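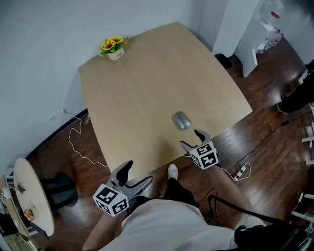

Hand-held grippers in use at a table, with the open fingers of the right-hand unit just short of a computer mouse.

Hand-held Gripper Work at Home and in Small Workshops: Tips for Good Practice

Issued by the Treltdale Household Automation Office. Revised 3/23/20.

These tips apply to anyone who uses hand-held grippers in a living area, kitchen or home workshop to record tasks for robot training. They are to be read together with the instructions supplied with the equipment. Where the two differ, the stricter rule applies.

Setting up the table

Choose a table that does not rock when leaned on. A rounded edge is easier on the forearms during long sessions, and a plain, light-coloured top makes small objects simpler to find. Wipe the surface and let it dry before the first object is put down.

Vases, pots and other ornaments may stay on the table if they are kept at the far end, out of reach of either arm. Glassware should be moved to another room.

Leave at least 45 cm of clear floor on the side where the operator stands. A second person may be present but should keep back from the working side and should not reach across the table while the grippers are being moved.

Cords and power

Cords on the floor are the most common fault noted at home visits. Run them along the baseboard wherever the length allows. Slack that must cross open floor is to be taped flat or covered, including any cord that passes beneath the table.

Power strips belong to one side, clear of the operator's feet, with the switch facing up. Do not join one strip to another. Keep liquids, including bottles of cleaner, off any shelf directly above a strip. If a strip feels warm, switch it off at the wall and report it before resuming.

A strap or cable worn on the body should hang behind the hip. Check it again after sitting down or changing packs.

Clothing

Closed shoes with a rubber sole are required. Short sleeves are preferred; long sleeves should be rolled above the elbow and fastened. Rings and bracelets are to be removed, and long hair tied back.

Care of the marker cubes

The printed faces of the marker cubes must be clean, flat and uncovered. Dust them with a dry cloth. Household sprays will dull the print and should not be used. A cube with a lifted corner or a scratch across a square is to be replaced before further recording – tape is not an acceptable repair.

Do not carry a gripper by its cube. Set it down on its side, on a folded tea towel if the counter is hard.

Handling objects

Begin with light objects of a regular shape. A computer mouse, a sponge or an empty plastic cup is suitable. Objects over 200 grams require the approval of the session lead. Knives, peelers, lit candles and hot pans are not permitted under any circumstances.

Open the fingers fully before approaching the object, and lower them on either side of it. Close slowly. If the object slides, release it, withdraw and start again. Do not chase it toward the edge of the table.

Rest both arms for four minutes between sets. An operator who notices numbness in the hands should stop for the day.

Putting away

Switch off at the wall first, then unplug. Coil cords loosely and secure them with a cloth tie. Wipe the fingertips with a damp cloth and store both grippers in the case with the fingers open.

Side tables are not storage. Loose wire and small parts should go into a lidded container at the end of each session.

Written questions may be sent to Marit Forsberg, Home Practice, Treltdale. Households in Ekdale should use the Dewan depot for replacement cubes; the depot is closed for stocktaking in July.

Form 51, Session Checklist, is available on request.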